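Robotics Club: the bowl remains the hard part

The Brakcombe robotics club has spent most of the winter on a job any toddler could manage — pick up a small thing, put it in a bowl, look pleased. Members have until the end of March to get it right 100 times in a row, which is the standard set for the Nevdale student challenge. The best run so far is seven.

Tarek Rawashdeh, who looks after the grasping code, describes seven as "a platform to build on". He said much the same about four. His group's approach is to bring the fingers straight down from above and close them slowly, and it copes well with anything that has the decency to be square. Round things are another matter.
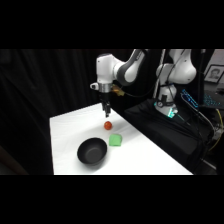
Lama Zein's half of the club would like it noted that the software can now find the target in 81 tries out of 100, up from a figure she has asked us not to print. She blames glare for most of the misses. Tarek blames Lama for most of the misses. They are sharing a table at the Skanomdale open evening in February, and we look forward to it.

New members are welcome from any year, and you don't need to have written a line of code. Patience helps, as does a willingness to pick things up off the floor. Sessions start at 4.15 in the Olaniyan Room, and there are usually biscuits until 4.20.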